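Fitting a replacement cartridge filter to a rainwater line
Kendra Gill

These steps cover a single-housing cartridge filter between a pressure pump and the house plumbing. The unit on my bench is a Stidlow housing with a Riviere sediment cartridge, but the order of work applies to most screw-down housings.

Tools and parts
Housing wrench
Bucket and old towels
Replacement cartridge
Silicone grease, food grade
Spare O-ring

Isolating the line
Switch the pump off at the wall. Close the valve on the tank side, then the valve on the house side. Open the laundry tap and leave it open. If there is a pressure relief button on the housing cap, hold it down until it stops hissing.

Removing the old cartridge
Put the bucket under the housing. Fit the wrench from below and turn the bowl clockwise as seen from above. Most bowls give after a quarter turn and can then be spun off by hand. A full bowl is heavy, so support it with the other hand. Tip out the water and note the colour of the sediment – orange grit usually points to the roof or gutters, black sludge to the bottom of the tank.

Cleaning and reassembly
Wash the bowl with warm water and mild detergent. Do not use solvents on clear plastic. Lift the O-ring out, wipe the groove, and check the ring for flat spots or nicks. Grease it lightly and seat it without twists.

Stand the new cartridge over the spigot in the base of the bowl, screw the bowl up by hand and finish with a light nip of the wrench.

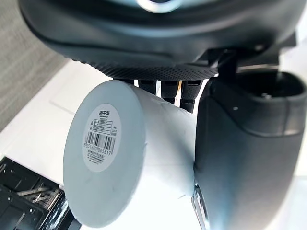 Can a sediment cartridge be rinsed and used again?
Pleated ones can be hosed down two or three times. Spun and string-wound types trap dirt through their full depth and should be replaced.

Restoring supply
Open the tank-side valve slowly and watch the joint for drips. Switch on the pump, open the house-side valve and run the laundry tap until the air clears. Flush about 8 litres before drinking. Write the date on the housing and check the joint again the next day.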